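Llevaba desde febrero sin tocar los trastos pequeños, los que van quedando en cualquier superficie y acaban formando parte del mueble. Lurdes Mota me dijo una vez que ella lo saca todo a una mesa despejada y decide allí mismo, sin volver a guardar nada en el cajón. Lo he copiado.

El reparto es sencillo: baño, cocina, taller y lo que no tiene sitio. El tubo de pasta de dientes va al baño. Los vasos, a la cocina – el de tapa azul lo uso para llevar café. El guante de puntos amarillos es del taller y allí vuelve.

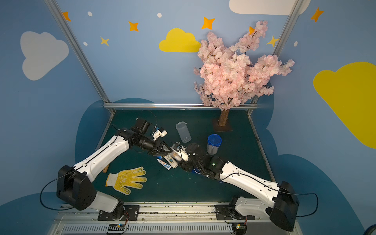

El bote blanco y naranja, el guante, los vasos y, al fondo, el cerezo artificial.

El palito de madera me costó más. Valter Bastos los guarda para remover pintura y al final lo dejé con el guante.

El cerezo se queda. Es artificial, no pide agua y me gusta el rosa contra el azul de la pared con nubes.

Me faltan 6 cajones. El siguiente es el de los cables, y ese lo haré por la mañana, con luz.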